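Notebook – practice door, curtain room
October, entered 4:40 pm

Continued from the hinge notes. Door is back on its base after the second shim change. Fahad Zaidi did the base, I did the handle and the face.

Base
Old shims out, new ones in, 3 mm under the hinge side. Checked with the short level on both vertical members. Bubble sits inside the lines on the left and touches the line on the right. Acceptable for now. The base screws were over-tightened last time and two had started to strip, so those holes got filled and redrilled. Let the filler set overnight before loading.

Handle
Backplate screws retorqued by hand. Play at the grip end was noticeable before, small after. The Skjelbred handle set is still in its box. Not fitting it until the current one has been through a full count, otherwise the two can't be compared.

Cycle count
Counter read 526 at the start. Ran 100 open/close by hand, full swing, no slamming. Counter read 626 at the end, so it is not skipping. Slight tick from the upper hinge on the return swing from cycle 40 or so onward. One drop of the Betari oil, tick gone for the rest of the run. Note that the oil creeps. Wipe the hinge side of the frame tomorrow before anybody leans on it.

Face and stickers
Cleaned the light face with water and a drop of soap, dry cloth after. No solvent, it dulls the finish (see the patch on the old Ollent panel). Stickers left in place and pressed down again at the corners. The guitar and the record had lifted edges. Sunglasses fine. If more go on, keep them clear of the handle, palms catch them there.

Curtains
Black curtains stay up behind the door. Fahad wants the hems weighted as they drift when the corridor door opens. Fomus quoted 124 for chain weight, which seems high for what it is. Ask whether they sell it by the meter.

The door, handle on the left:
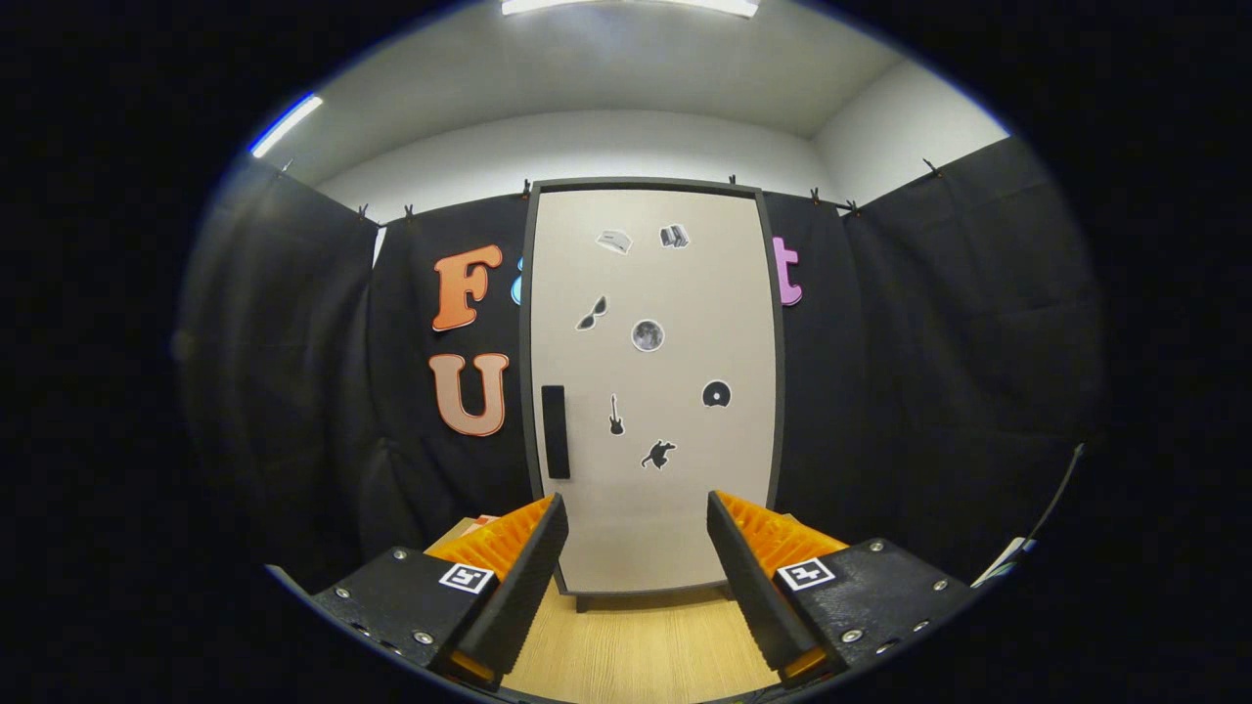

To do
– Wipe the upper hinge and the frame next to it
– Recheck level on the right member once the filler has set
– Second run of 100, same pace, log any tick with its cycle number
– Chain weight, price by the meter
– Find the missing 3 mm hex key, last seen on the windowsill in the workshop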